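Reading time: 4 minutes

Section 7. Storing fresh fruit beside the Nirkine larder fridge

7.1 General

This section covers the placing of the appliance next to a table or worktop, and the handling of whole fruit before it goes into the Petek drawer. It applies to all Nirkine upright models with a single door. For models with the Holtis twin compressor, read section 12 as well.

7.2 Placing the appliance

1. Choose a level floor. The front feet can be turned to correct small differences in height. The rear feet are fixed.

2. Leave a gap of 200 mm between the hinge side of the door and any wall that stands forward of the cabinet. With a smaller gap the door will not open far enough for the drawer to slide out.

3. Place the table on the handle side. The top of the table must not touch the cabinet. Vibration from the compressor will pass into the table and can be heard as a low hum.

4. Stand the appliance upright for 12 hours before switching it on if it has been carried on its side.

Note: A table with square corners may mark the door panel if it is pushed back in a hurry. Fit the felt pads from the accessory bag, part 151, to the corner nearest the appliance.

Caution: Do not run the mains lead across the table or under a table leg.

7.3 Sorting fruit

Fruit should be sorted at the table and carried to the drawer in one go. Each opening of the door lets in warm air, and the temperature display may show a raised figure for several minutes afterwards. No action is needed unless the alarm sounds.

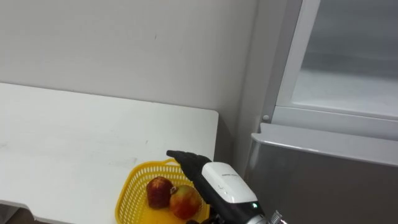

The sorting basket must let air reach the fruit from the sides as well as from the top. A bowl with closed sides may be used for serving but should not be used in the drawer. Plastic baskets with an open lattice, such as the yellow one holding the two apples, are suitable provided they pass under the drawer rail with the fruit in them. Check the height of the fruit before closing the drawer, as an apple standing above the rim can catch on the rail. Wicker is not recommended. It holds moisture and is difficult to clean.

1. Wipe the table with a damp cloth and dry it.

2. Take the fruit out of any bag or film. Remove paper labels if they are loose.

3. Turn each apple over and look at the skin around the stem and the base. Put aside any with soft patches or broken skin. These should be used first and kept out of the drawer.

4. Do not wash the fruit at this stage. Wash it just before eating.

5. Place the sound fruit in the basket in a single layer. Fruit may touch but should not be wedged.

6. Pull the drawer out to the stop, lower the basket in and close the drawer fully.

Note: Apples of different varieties may share a basket. Keep them away from leafy vegetables, which turn yellow sooner when stored with apples or pears.

7.4 Drawer setting

Set the slider on the Petek drawer to FRUIT. The vent at the rear is then fully open. If drops of water form on the underside of the drawer lid, dry the lid and check that the vent is not blocked by the basket.

7.5 Cleaning the basket

Empty the basket and rinse it in warm water with a little washing-up liquid. Use a soft brush for the holes. Do not use scouring powder. Let the basket dry completely before putting it back.

Spare drawers, lids and felt pads can be ordered from the Jelcombe parts desk. Quote the model number from the plate inside the door.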